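« J'ai supprimé la moitié du dépôt et personne n'a râlé »

Idalina Cardoso maintient Istix, un petit kit de démarrage pour applications Vue. On a parlé gabarits, dépendances et fatigue du mainteneur.
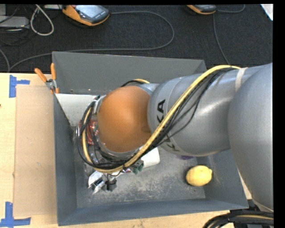
Un bras KUKA au-dessus d'un bac gris.

J'utilise Istix depuis la version 2, et je l'avoue d'entrée : je l'ai choisi pour le README. Il tenait sur un écran, il disait quoi taper, et ça marchait. Alors quand Idalina Cardoso a accepté de me parler un dimanche, en visio, avec son thé et ma connexion pourrie, j'avais surtout envie de lui demander comment on arrive à garder un truc aussi court.

« En enlevant des choses, répond-elle en rigolant. Au départ il y avait 32 dépendances directes. Je les avais toutes ajoutées moi-même, donc je ne pouvais accuser personne ! Un gestionnaire de formulaires, un autre gestionnaire de formulaires parce que le premier ne me plaisait plus, une bibliothèque de dates pour afficher une seule date dans le pied de page… »

Le grand ménage a commencé en septembre, après un ticket de Wajid Satti, un utilisateur qui voulait simplement changer la couleur d'un bouton. Il avait dû ouvrir le fichier de thème, puis le fichier qui générait le fichier de thème, puis un script de build. Son message était très poli, me dit Idalina, et c'est sans doute pour ça qu'il lui a fait si mal.

« J'ai relu son ticket trois fois. Il avait collé tout son parcours, avec les chemins de fichiers. J'ai ouvert une branche le soir même, et j'ai viré le système de thèmes. Maintenant il y a des variables CSS dans un fichier. On change la couleur, on enregistre, fini. »

Je lui demande si les gens se sont plaints (moi, à sa place, j'aurais dormi à côté de mes notifications). Presque pas. Deux personnes ont demandé où était passée la traduction automatique des routes, et l'une des deux, Dorin Matei, a fini par en faire un module séparé, Zamudio, qu'il entretient de son côté. Idalina le cite dans la doc et n'y touche pas.

« Dorin en avait vraiment besoin, lui, il a des sites en quatre langues. Moi je maintenais ce code sans jamais m'en servir. Je cassais un truc à chaque mise à jour et je m'en apercevais quand quelqu'un m'écrivait. »

On en vient aux tests, et là je l'ai sentie s'animer – elle a posé son thé. Istix est livré avec deux écrans de démonstration, une liste et un formulaire, et chacun a ses tests de bout en bout. Pas de test unitaire sur les composants d'affichage. Je lui ai dit que certains allaient bondir.

« Qu'ils bondissent ! Un kit de démarrage, les gens effacent les composants dès le premier jour. Si je livre deux cents tests, ils effacent deux cents tests. Je préfère leur montrer comment on en écrit un bon, avec un vrai clic et un vrai message d'erreur, et ils le recopient. »

Le choix de TypeScript strict par défaut, en revanche, elle le défend avec moins d'assurance. Svyatoslav Derkach, qui relit la plupart de ses pull requests, était contre. Leur discussion est encore lisible dans le dépôt et elle est assez longue, je vous préviens. Ils ont gardé le mode strict, avec une page de doc sur la façon de le desserrer dossier par dossier quand on migre un vieux projet.

« Svyatoslav avait raison sur les migrations. J'avais raison sur les projets neufs. Enfin, je crois. Redemandez-moi dans six mois. »

Et la suite ? Elle aimerait sortir la ligne de commande dans un paquet à part, qui s'appellerait Domulham (j'ai demandé d'où venait le nom, elle a refusé de répondre). Elle voudrait aussi que l'installation fonctionne sans rien poser comme question. Aujourd'hui il y en a encore deux : le nom du projet et le gestionnaire de paquets.

« Le gestionnaire de paquets, je peux le deviner avec le fichier de verrouillage, quand il y en a un. Quand il n'y en a pas, je ne sais pas encore. Si vos lecteurs ont une idée, les tickets sont ouverts. »

Je lui ai signalé au passage que le lien vers le guide de déploiement renvoyait une 404. Elle l'a corrigé pendant qu'on parlait, j'entendais le clavier.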